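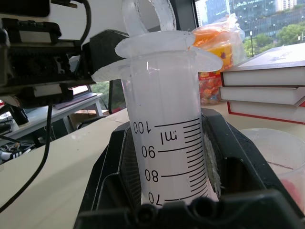

A 100 ml graduated cylinder, base end up, at one of our benches.

Glassware and Plasticware Assistant (part-time)
Drustine Teaching Labs

Do you like putting things where they belong? Are you the person who rinses the measuring cup before anyone asks? We would love to hear from you!

Drustine runs hands-on chemistry and water science classes for high school students, home-school groups and adults who never got enough lab time the first time around. We have 14 benches in two connected rooms, and between them they use a startling amount of measuring equipment. At last count the stockroom held around 3,000 pieces: beakers, funnels, droppers, flasks, wash bottles, and more graduated cylinders than you would think one building could need. Somebody has to keep all of it clean, sorted and ready for the next class, and starting in June we want that somebody to be you.

What the work is like

You'll come in at 2 p.m., when the morning groups have cleared out and the carts are full. The first hour or so is washing. We do nearly everything by hand with a mild detergent and soft brushes, then rinse with tap water and again with deionized water. Plastic cylinders get extra attention. The printed scales will wear off if you go at them with a scouring pad, and a cylinder with no numbers on it is a vase.

After washing comes draining and drying, then checking. You'll look over each piece for cracks, cloudy spots, chipped lips and faded markings. Anything doubtful goes in the blue tub for Aidan McGrath, our stockroom lead, who decides what can be saved. Then you'll restock the benches from a printed list, which changes daily depending on what's being taught. A density class wants a lot of cylinders. A titration class wants burets and patience.

The rest of the shift varies (we like that about it). You might mix up a batch of salt solution, relabel a shelf, wipe down the benches, or help an instructor try out a new activity before students see it. Damudance, our summer program for middle schoolers, needs 25 matching kits packed before it opens, and that will probably be your first big project. It's a fun one!

What we're looking for

You don't need a science degree. Several of our best assistants came from restaurant kitchens, and one had spent years in a bakery. We do need someone who:

can read a measuring scale correctly, or is happy to learn (we'll teach you about the meniscus on day one)
handles breakable things calmly
can stand for most of a shift and lift a full tub of plasticware
writes labels other people can read
will speak up when something is spilled, broken or missing
is at least 18

Some lab experience is nice to have. So is Spanish. Neither will make or break your application.

Hours and pay

The position is 20 hours a week, afternoons only, with a two-week break when classes stop at the end of summer. Pay is $499 a week during the eight-week Damudance season, when hours go up to 25, and is set by the hour for the rest of the year. Dymphna Heffernan in the office can give you the current hourly rate over the phone. Goggles, gloves, apron and lab coat are provided. Closed-toe shoes are on you.

Staff can sit in on any evening class that has an open seat, free of charge. Tanvir Bandara started on the wash sinks and now teaches our introductory course on measurement, and he'd be glad to talk with anyone who hopes to move toward teaching.

How to apply

Send us a short letter telling us about a job you did carefully, paid or unpaid, along with your phone number and the afternoons you can work. A résumé is welcome if you have one. You can drop your application at the front desk or mail it to the office, marked for Dymphna.

We'll invite people in for a one-hour paid tryout at the sinks. Wear something you don't mind getting splashed, and bring any questions you have about the job. We read letters as they arrive, and we'll keep the posting up until the spot is filled.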